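7 July 2026 - Stokport, open afternoon at the Dolora lab

Went over with Zdzisław Jabłońska to see the two-arm table they have been writing to us about since May. Notes below while I still remember what was shown and what was only said. I went in doubtful and came home about the same, with a better list of questions.

## What they ran

Two arms at one white table, both with the orange-red fingertips. The job on offer was handling small flat parts, dark in the middle with a light, shiny border. The pitch is that both arms work the same patch of table at once without a fixed zone for each. Fine, but they didn't say who gives way, and when I asked I got "the planner handles it." Tapia's people said the same thing to us last year about a much simpler cell.

Zdzisław liked the speed. I'd like it more if I knew how much was tuned to this table. Glossy borders are a pain for any vision setup and the lighting in there is very even and very bright. Our bench at Urndale has a window on one side and a flickering tube on the other.

Wrist view with both grippers open, a part at each:

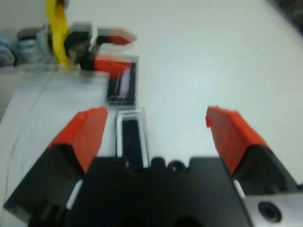

## Fingertips

Had a good look at these because we'd be the ones replacing them. One pad has a chipped leading edge, uneven at the corner. Creases and scuffs on the faces as well. I asked how long a set lasts and was told "a good while." Not a number. Zdzisław thinks the pads are cheap to cast and I'm making too much of it. Maybe, but a chipped edge matters on a part this thin if you are picking by the rim.

Things I'd want in writing before we go further:

- pad life in cycles, on parts like ours
- what happens when both arms want the same part
- drop rate over a full shift with nobody standing by
- the time to set up a new part from scratch - they said 2 hours, Zdzisław heard 5
- whether the wrist view alone is enough or they lean on something overhead

The other wrist view I kept, fingers wide over clear tabletop with the far side of the room behind:
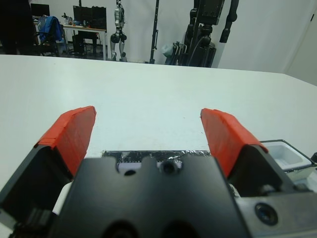

## The rest of the room

There's a humanoid against the back wall, white and gray, next to a big black arm on its own stand. Visitors drift toward the humanoid, naturally. I asked what it had to do with the table and the answer was "shared software," which could mean anything. Not relevant to us and I didn't write down the rest.

Question time ran to roughly 8 minutes and most of it went on price. They want a deposit for a trial. I said we'd bring our own parts first, including the bad ones with bent corners, and see how it does on those. They agreed a bit slowly.

To do: Zdzisław to box up 5 good parts and a handful of rejects. I'll send the list above and ask for the drop rate again. No deposit until we have both.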